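Subject: Re: [tsikata-workshop] Bench tops and finishing oil
Date: March 17, 2021

> Does anyone have a view on refinishing the bench tops in the
> Tsikata workshop before we reopen in September? I was going to
> order two tins of the Praleser oil, but the Brokon hardwax is
> cheaper per litre. Also, do we sand first or just clean?

Sand first. We did the benches at Alik the year before last and the ones we only cleaned went patchy within months. Oil does not fill scratches, and old paint flecks show more once the wood has darkened.

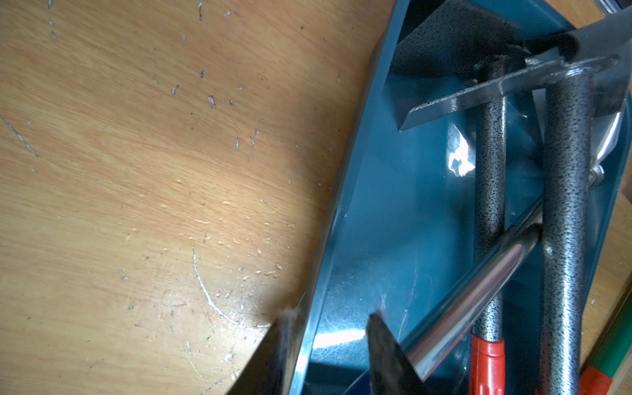 Table top with scuffs and paint flecks, next to the blue tray.

I would go through the grits and stop at 240. Wipe down with a damp cloth between passes and let the wood dry overnight.

On cost: the Praleser came to 281 for all our benches, two coats. I have not used the Brokon, so I can't compare. Whichever you choose, lay oily rags out flat outdoors to dry – they can catch fire if left in a heap.

Things still to settle before an order goes in:

1. Total area. I have 23 square metres written down, but that may include the shelves.

2. Storage. Small parts can go in plastic bins while the tops cure, and the bins should stay off the benches for a week.
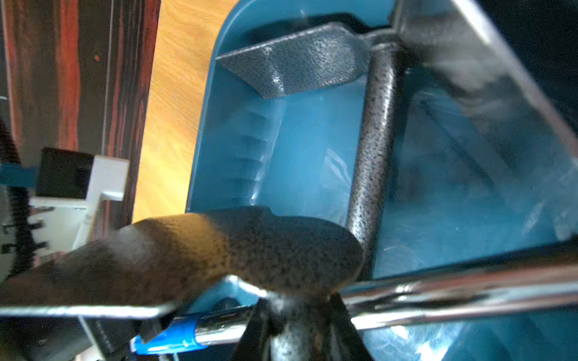
3. Delivery. Orders over 900 go on a pallet, so someone has to be in to sign for it.

Please reply to the list and not just to me.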